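Visit Report: Demonstration Collection at Vudar, Pudham Site
December 4, 2023
By the Lodhi manipulation group

The visit was arranged in August, after Vudar offered to show outside groups how it gathers manipulation examples for its household policy, Vestillow. Two of us went. We were given a briefing at the Pudham office, a few hours with collectors in a home kitchen, and a session with the people who check the recordings. Our interest was narrow. We run a teleoperated setup at Lodhi and wanted to know whether hand-held collection would give us more usable examples per hour without a drop in label quality.

Vudar does no teleoperation for Vestillow. All demonstrations are made with a hand-held gripper carrying its own camera, and the arm is involved only at evaluation. The gripper geometry is matched to the one on the arm, so the policy sees nearly the same view of the fingers in training and in deployment. Pose is recovered afterward from the video and the inertial data. Where tracking fails, the episode is thrown out and no attempt is made to repair it.

At the time of our visit the set held 3056 accepted episodes. The target for the current task family, which covers thin rigid objects and open containers, is 900 accepted episodes per object class. Chopsticks were the class closest to completion. Spoons were second, and straws had been suspended because they deform under grip and the closing width no longer says anything useful about contact.

The protocol is short. The collector resets the objects, holds the gripper still for two seconds, performs one manipulation, withdraws, and holds still again. The two pauses are used to trim the episode automatically. Collectors are told to move at a steady pace and to avoid corrections in mid-air – a hesitation is hard for the policy to explain from the images and tends to come back as dithering on the arm.
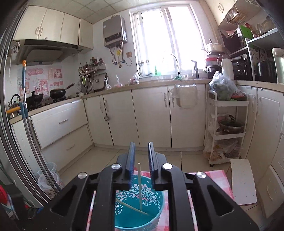

Start-state variety is the part of the protocol we spent the most time on. Vudar treats the arrangement of the objects as a variable to be sampled, with a printed card for each reset, and the collector has no say in it. With the two wooden chopsticks in the teal basin, one was nearly upright between the fingers and the other lay diagonally across the inside. These are separate cases in the reset plan. An upright stick can be approached from above with little wrist rotation, while a diagonal one requires the finger plane to be turned across its length, and the rim limits the approach angle. Early versions of the set were heavy on upright sticks, and the policy learned to descend vertically regardless of what was in the container. The cards were introduced to correct this.

Background is handled in the opposite way. No attempt is made to clear or standardize the room. Counters and shelves stay as the household keeps them, and window light is left alone. Vudar's position is that a policy trained against plain backdrops fails in kitchens, and that ordinary clutter is cheaper than synthetic augmentation. We agree in principle. We would have liked to see an ablation, and were told one is planned.

Review takes place at Pudham. Each episode is played once at double speed and marked accept, reject, or refer. The acceptance rate over the most recent batch was 88 percent. Most rejections came from lost tracking, followed by missed pauses. Referred episodes go to a second reviewer, who took roughly 10 minutes to clear the queue while we watched.

Points we raised:

Grip force is not recorded. Finger width is the only contact signal, which is adequate for wood but doubtful for soft goods.

Failed grasps are discarded with the other rejects. We suggested keeping them under a separate label, as recovery behavior has to be learned from something.

The reset cards do not specify container position relative to the table edge, and collectors appear to drift toward whatever is comfortable.

We intend to build two hand-held units and repeat our own container task with them, using a version of the card system extended to cover container position. Teleoperation will be kept for tasks with sustained contact – wiping and lid removal in particular – until the force question is settled.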